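April 2, 2021 - chem bench, planner and wrist camera

Finally got the new planner build talking to both arms this morning, after losing most of yesterday to a stale URDF (my own fault, I'd left the February one in the launch file). Anyway, it's up! Charmaine's change to the Villament collision layer is merged and the arms have quit arguing over the middle of the table. Plan time for the beaker approach is down to 261 ms, which I'm pretty chuffed with.
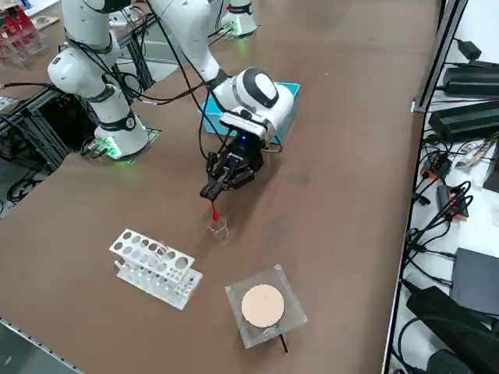 Red tool over the small beaker, gripper pointing straight down.

I'm still running the vertical approach as a Cartesian segment with the speed capped at 30 per cent. It could go faster, but the last bit above the rim is where I trust the calibration least, so I'll leave the cap alone until hand-eye is redone. Next job was perception, and clear glass is a pain as usual - the depth map goes straight through it and gives me tabletop. 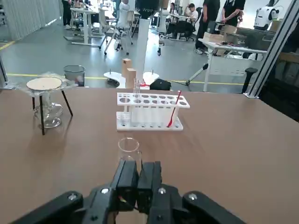
So I've stopped asking depth for the beaker at all. The segmenter finds the rim in colour, I fit an ellipse and intersect that with the known table plane plus the beaker height. Ran it on 21 saved views and got a sensible centre in 14. The misses are mostly the fit grabbing the holes in the rack behind, so a mask for the rack goes in next.

To do: redo hand-eye, rack mask, ask Charmaine whether the Drornness logger can keep the ellipse residuals.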